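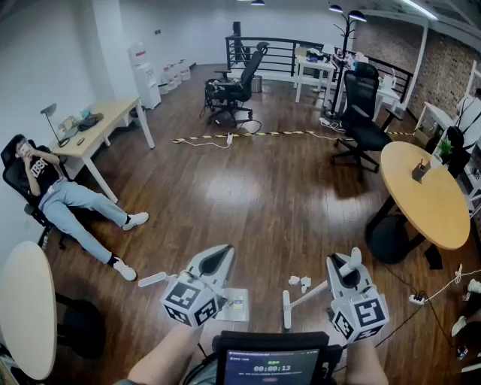
*Wooden floor, with two hand-held grippers and marker cubes in front.*

# Tulano Floor Repair Records

Plain-text records of repairs to wooden floors in older houses, transcribed from job books kept in Bernton and Barrera. There are 400 records. Half of them (200) are from Bernton and the rest are from Barrera.

Last revised April 11, 2019.

## What a record is

One record covers one room on one job. If a job took in a hallway and two bedrooms, it became three records with the same `job_id`. Stairs are left out, apart from top landings where the boards run through from the hall.

The job books were written by several hands over a long period and the wording is uneven. Some entries run to a page. Others say "kitchen, re-nailed, filled" and leave it at that. We kept the short ones.

## Files

```
records.csv all records, one per line
notes/ full transcriptions, one text file per record
glossary.md trade words and their local variants
corrections.md changes since the first release
```

`records.csv` is UTF-8 with a header row. Fields containing commas are quoted. The transcriptions in `notes/` are named by `record_id`.

## Fields

| Field | Content |
|---|---|
| `record_id` | unique, never reused |
| `job_id` | shared by rooms on the same job |
| `town` | Bernton or Barrera |
| `room` | as written, lower case |
| `species` | timber species if named, otherwise blank |
| `board_width_mm` | converted from inches where needed |
| `fixing` | face-nailed, secret-nailed, screwed, glued, unknown |
| `fault` | see below |
| `repair` | free text, cleaned up for spelling |
| `finish` | oil, wax, varnish, paint, none, unknown |
| `colour` | stain or paint colour as written |

Blank means the book doesn't say. `unknown` means the book says the repairer couldn't tell. These were mixed up in the first release and have been separated since.

## Fault codes

- `squeak`: movement noise with no visible damage
- `gap`: gaps between boards wide enough to be filled or slipped
- `cup`: boards cupped or crowned across their width
- `split`: split or broken board
- `rot`: decay in boards, joists or both
- `borer`: insect damage, old or active
- `wear`: surface wear only
- `other`: read the note

A record can have up to 5 codes, separated by semicolons. The order follows the job book and says nothing about severity.

`gap` needs some care. The Bernton books use it for any gap that was treated. The Barrera books often call a narrow gap "open" and don't treat it at all, and those entries were not coded. Comparing gap rates between the two towns will give you a misleading answer.

## Transcription

Each page was typed once and checked once against the original. Abbreviations were expanded where the glossary has an entry. Anything we couldn't read is marked `[illegible]`, and a doubtful reading has a question mark in square brackets straight after it.

Widths given in inches were converted and rounded to the nearest millimetre. The original figure stays in the note. Nominal and finished widths weren't always distinguished, so a board listed at 102 mm may be narrower than that if you put a ruler on it.

Client names, street numbers and prices were removed. Street names were removed too, after a request from Barrera. Please don't try to put them back.

## Known problems

- Species names are the repairer's opinion. "Hardwood" is common and tells you very little.
- `finish` describes the floor after the repair. A few early Barrera entries may describe the old finish instead.
- 10 records have a `job_id` with no matching page for the other rooms. Those pages are missing from the book.
- Moisture readings appear in some notes but have no column. Too few of them name the meter or the time of year.
- Work done in July is over-represented in the Bernton half. That book was only kept up properly in the slow season.

## Uses

The records have been used for a glossary of floor repair terms and for checking which repairs tend to be written up alongside which faults. They are reasonable material for text classification at a small scale.

They don't tell you how often floors fail, what a repair costs or how long it lasts. Very few entries mention a return visit. Nothing in the repair text should be followed as current advice, particularly the older notes on borer treatment and on sanding painted boards, where lead is a possibility.

## Corrections

Open an issue with the `record_id`, the field and what you think it should say. Spelling in `notes/` follows the books and won't be changed. A second set of books from Plasunton is being typed up and will be released separately, with its own fault codes.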